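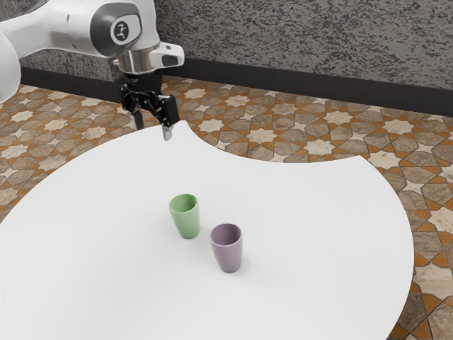

Figure 1. Simulated cell with both cups upright on the table and the gripper open and clear of them.

6.4 Recovering from a stop during the cup task

This section applies to the Codbridge simulated cell and to the physical cells at Pastton and Coste that take their programs from it. It describes what the operator must do when the arm stops part of the way through the cup task with fault 109 (finger position not reached). It replaces the note on fault 109 issued in March.

Fault 109 is raised when the controller orders the fingers to a given opening and the fingers do not report that opening within 600 milliseconds. The arm then holds its position. The program is paused, and the Drenel control panel shows the fault number in the top line.

CAUTION: A paused arm is still under power. On a physical cell, do not reach over the table to move a cup until the arm has been locked out as set out in section 3.

Background

The fault was first recorded at Pastton. The arm stopped above the table after a failed grip on the purple cup, and the operator cleared the fault from the panel and pressed Resume. The program went on from the next line, which assumed that the cup was already held. The arm moved down with its fingers open and struck the rim of the green cup. The cup was crushed and one finger pad had to be replaced. No person was hurt.

The review, led by Maya Mansour, found that the panel had behaved as designed. Clearing a fault removes the message but does not return the program to a safe line. Resume must therefore not be used after fault 109, and the steps below must be followed in full.

Before you begin

You will need operator access to the Drenel panel and a copy of the cell's start positions. If the stop took place on a physical cell, a second trained person must be present until step 9 is complete.

Procedure

1. Write down the time of the stop and the program line shown on the panel. The line number is lost when the fault is cleared.

2. On a physical cell, press the stop button on the fence post and lock out the arm. In the simulated cell, select Pause World.

3. Check whether a cup is held, partly held or trapped between the fingers. If it is, go to 6.5 and do not carry on with this procedure.

4. Look at both cups. Each must be standing upright on its base with clear table between it and the other cup. Stand up any cup that has fallen and return it to its start position.

5. Check the finger pads for damage. A physical gripper with a torn or loose pad must be taken out of use.

6. On a physical cell, leave the fenced area, close the gate and remove the lockout. In the simulated cell, release Pause World.

7. Select Faults, then Clear. If the fault returns at once, stop here and report it to the cell supervisor.

8. Set the speed to 2 per cent and select Raise Only. The arm will lift straight up without turning at the wrist. Keep one hand on the stop button until it comes to rest.

9. Select Open Fingers and wait for the panel to report the full opening.

10. Select Program, then Restart from First Line. Do not select Resume.

11. Let the program run once at low speed. If both cups are picked up and set down without a further stop, the normal speed may be restored.

NOTE: In the simulated cell, Reset World puts the cups back at their start positions but does not move the arm. An operator who uses Reset World while the gripper is low may place a cup inside the fingers. Always raise the arm first.

NOTE: The table used in the simulated cell has a curved outline. A cup set down close to the notch in the far edge may tip and fall to the floor when the simulation is released. Use the stored start positions and do not place cups by eye.

Repeated faults

If fault 109 occurs 2 times in the same shift, the cell must be taken out of use, even where each recovery was successful. The usual cause on a physical cell is dirt in the finger linkage or a worn cable at the wrist. In the simulated cell it is most often a wrong grip width in the cup file – check that the width entered is that of the cup at gripping height and not at the rim.

Do not lengthen the time limit in order to avoid the fault. A longer limit was tried at Coste and allowed the arm to begin its lift before the stop was raised.

Records

Enter every stop in the fault log, including stops in the simulated cell. The entry must give the program line, the state of each cup, the condition of the pads and the name of the person who restarted the program. Where a cup has been struck or dropped by a physical arm, send a copy of the entry to Maya Mansour before the end of the shift and keep the damaged parts for inspection.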